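### 4.2 What people did when the apps went dark

I started this part of the study thinking I already knew the answer. When a government blocks social media for a few hours, people turn on a VPN and carry on, right? That's how it gets told in most of the news coverage I read, and it's what I'd written in my own notes before I had talked to a single person. The diaries told a much messier story, and I've spent most of November trying to make sense of them.

A quick reminder of who we're dealing with. We had 378 people keeping a daily log of how they got online, spread across the port city of Drustalora and the smaller towns up the Ferklow valley. Of those, 127 wrote at least one entry during a blocking window (the long one ran from early morning until 2 p.m.), and those entries are what I'm leaning on in this section. Everybody else either had no power, forgot, or had better things to do, which I completely understand.

So, VPNs. Only 52 of the 127 even tried one, and plenty of those gave up after the first app wouldn't connect. The people who did get through were mostly the ones who had set something up months before, usually for watching sports. The rest did something I hadn't planned for at all – they went back to plain phone calls and text messages, and then to walking over to see each other. One shop owner in Ferklow wrote that she had spoken to her supplier out loud for the first time in two years and that he was "much nicer than his typing."

I also want to be careful about the word "blocked." The order named three messaging apps and a video site, but our Turnell probes (the little measurement boxes we had running on home connections) saw different things on different networks. On one provider the names simply failed to resolve. On another, the apps opened fine and then sat there loading forever, and that looks a lot more like throttling to me. A person in the middle of all this can't tell the two apart, and they shouldn't have to. They just know the message didn't send.
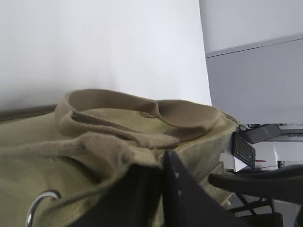
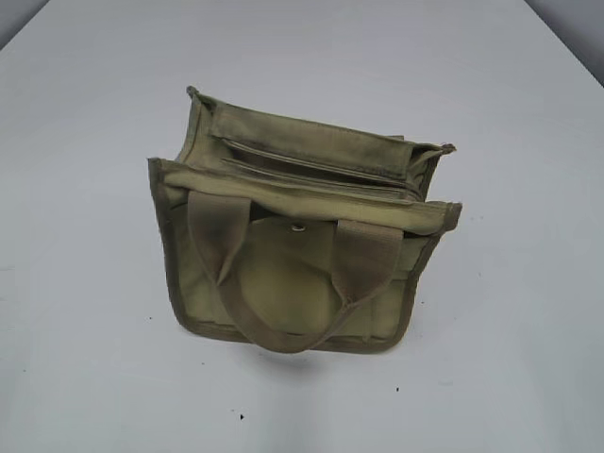 **Figure 6.** The canvas bag, in two views.

The order to restrict access came down in writing only once, as far as I can find out, and every other time the providers seem to have acted on a phone call. That matters for anyone trying to study this stuff, and it matters even more for anyone trying to challenge it in court. I asked all the providers for a copy of whatever they had been sent and got one reply, which said the matter was "under review." Paper turned out to be my friend here. The diaries were on paper too, and a canvas bag that is wider than it is tall, like the one in Figure 6, suits a stack of notebooks laid flat, so I'd pick that shape again for any diary study. Paper also kept going through the blocking windows, while our online form was quietly losing entries whenever the page couldn't load.

That brings me to the part I'm least sure about, the timing. The Shehu dataset, which is the public list of outages we compared our results against, gives one start time and one end time for the whole country. Our probes disagree with it, and they disagree with each other. In Drustalora the apps came back over 35 minutes before they came back in the upper valley, even on the same provider. I don't think anybody decided to punish the valley towns. My guess is that the changes got rolled out one piece of equipment at a time and the valley was just further down the list, but it's a guess, and our probes can't settle it.

The diaries do show that people noticed. Several valley entries mention a cousin in the city who was already back online and posting, and the tone of those entries is pretty sour. A few people restarted their phones again and again, thinking the fault was theirs. One person bought a new SIM card. If all you look at is the national start and end time, that extra wait disappears completely, and so does the money somebody spent trying to fix a phone that had nothing wrong with it.

I come back to the cost question in Section 5, where I put the diary entries next to the sales records from the market stalls.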